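Bare metal ceiling in a rented workshop – how do I live with the echo and the drips?

Home and Garage > Ceilings and Walls

muddyboots_lane

Hi all. I took over a small unit behind the Horberg tile yard in the spring. I do upholstery and a bit of furniture repair in there. I love the space but the ceiling is driving me up the wall. It's corrugated metal straight across with beams under it, no insulation that I can find, and every sound I make comes right back at me. The staple gun is bad. The radio is hopeless, I can't follow a single word of the news.

The other problem is the drips. On cold mornings I get beads of water along the ridges, and if I turn on the heater they start falling. I had a sofa frame under plastic for most of last winter because of it (that was my old unit, same kind of roof, same landlord, so I know what's coming).

What I'd like to know is whether I can do anything that doesn't involve screwing into the panels. The landlord said no holes in the metal, full stop, but he's okay with me using the beams. The room is 19 feet long and I'd like to keep the height because I stand chairs on the bench. Budget isn't huge. I also want better light while I'm up there, so if there's an order to do things in, please tell me. Thanks!

taproot_and_twine

You need insulation. Spray foam is the best, my brother-in-law did his whole barn and it's like a different building. Get a couple of quotes. Don't bother with paint, paint does nothing.

muddyboots_lane

Thanks, but I can't spray foam a ceiling I don't own. Sorry, should have made that clearer. It has to be something I can take back down when I leave.

slowglue

Okay, I've been in a unit like this for six years and I've tried most of the cheap stuff, so let me save you some money. Our roof is the ribbed white kind with thick white beams going across, and the wires follow the beams. The floor is gray and hard too, so you get the echo from both directions. I'll go in the order I'd do it if I were starting over.

Start with the floor

I know you asked about the ceiling! But sound bounces between two hard surfaces and the floor is the easy one. I put down rubber mats by the bench and a couple of big ugly rugs everywhere else, and that helped more than the first thing I hung overhead. For upholstery you probably have rolls of batting and foam lying around. Stand them up in the corners. Soft bulky stuff in corners does a surprising amount and you need somewhere to store it anyway.

Then look up for a while

Before you buy anything, spend a few minutes just looking at where the beams are and what's already attached to them. I bought a whole load of hooks the first time and then found that half the places I wanted to put them had cable running right through. Stand in the middle of the floor and sketch it. Mark every beam, every run of cable, and any spot where you've had drips. Do the drip part on a cold morning with a piece of chalk on the floor and you'll see they line up. On mine they all came off the low end of the ridges, so I only had one strip to worry about.

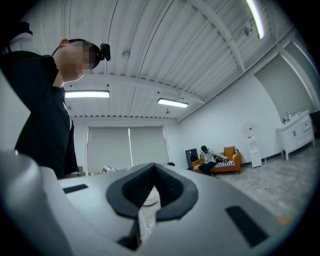
Hang things off the beams

Beam clamps. They grip the flange and need no holes, so your landlord should be happy. Check what shape your beams are first, the clamp has to have an edge to bite on, and if yours are boxed in you'll need straps that go all the way around. I use the Flamesetti ones from the hardware place on the main road because they come with a little rubber pad and don't chew up the paint.

From the clamps I ran steel wire from one beam to the next and hung fabric panels off the wire. The panels are just a light wood frame with batting in it and cotton pulled over the top, so you could knock these out in an afternoon with your eyes shut. Hang them flat with a gap above, a hand's width or so. You get sound soaking in from both sides and the air can still move around up there. Mine cost me $128 all in, and most of that was wire and clamps.

Two things I'd do differently. I'd skip black fabric (it made the place feel like a cave and I needed more lights). And I'd leave the panels out of the drip strip, because a wet panel is heavy and smells like a dog.

One warning – don't hang anything off the cables or the conduit, and don't wrap your wire around them to tidy it up. If a cable is in the way, move your panel. And if you're not sure what a beam can carry, keep it light or ask the landlord who put the roof up.

The water

Panels won't fix this and I don't want you to think they will. The drips are damp air from the room hitting cold metal. So you either make less damp air or you get rid of it. What kind of heater do you have? If it's a propane or kerosene one, that's your problem right there, those put a lot of water into the air. I swapped mine for an electric one and the dripping dropped off a lot. After that I got a used Prosaro dehumidifier and I leave it going overnight with the hose into the sink. I still get beads on the really bad mornings but nothing falls on the work.

Light

Do this last, once the panels are up, or you'll end up with a light shining straight into the back of one. A white ceiling is on your side here. Point a lamp or two up at it and you get a nice even light with hardly any shadow on the bench. I have plug-in strips clamped to the side of a beam, aimed up, and one ordinary lamp on an arm for the close work.

Hope that's some use. Happy to measure my panels if you want sizes.

muddyboots_lane

This is wonderful, thank you. And yes, it's a kerosene heater, oops. I went in on Wednesday with the chalk and it wasn't cold enough for drips but I did sketch the beams and they do have an edge, so clamps it is. I have batting coming out of my ears. Would up to 3 panels per gap be too many?

slowglue

Not too many at all if they're light. Start with one in each gap and clap your hands, then add more until you stop hearing it ring. And get that heater out of there!

pinking_shears_b

Popping in for anyone else reading. If you can't get batting cheap, old moving blankets work fine folded double and clipped over the wire. They look awful. I got a stack from the Tạ moving company when they were clearing out their van and I've had them up ever since. Wash them first, I didn't, and I had dust raining on everything for a week. I can't speak to the drips, we're somewhere dry and I've never had any.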